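June 29, 2019

Headlamp runtime, continued. The Dristel unit is back on the bench after its holiday in the drawer, and it still claims 200 lumens on the packaging. I still have no reason to argue with the first five minutes of that claim.

Started from a full charge, high setting, fan off, lamp clamped facing the gray card. The meter logged every minute. Output sagged early, held a decent plateau, then fell off a cliff at 19 minutes into the second hour. The low-battery light came on 4 minutes after the cliff, when I was already reading the meter by phone. A warning of sorts.

Pulled the cell and put it on the Jaunzems charger at the slow rate. It took a good deal less than the wrapper promises, as did the one before it. I have stopped being hurt by wrappers. Resting voltage looked normal the next time I checked, so I don't think the cell is damaged, only optimistic.

The Prarnmont cell fits the same lamp if you take the spring end first. Going in the other way it jams on the button top, and getting it out again costs a fingernail. Same run, same card: lower plateau, longer tail, no cliff. For walking the dog I'd take the tail. For anything with a ladder in it, I'd take the plateau and a spare. 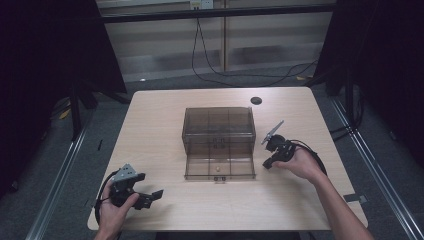
Smoky plastic box on the table, gripper at left.

Charging port on the lamp: the rubber flap no longer stays shut by itself. Pushing it home with a thumbnail works until the lamp is tilted. I tried a dab of the Brorko adhesive on the hinge side and glued the flap neatly to my glove. Second try went better. Leave it alone until the stuff has cured, please, and that includes me.

Cycle count on the older cell is about 200 by the tally on the tape, though the tape has been replaced once and I don't fully trust whoever copied the number over (my handwriting).

To do: repeat the Dristel run on medium, order two more springs, find the other lead for the meter. The long storage test stays as it is until August. Do not "just top it up."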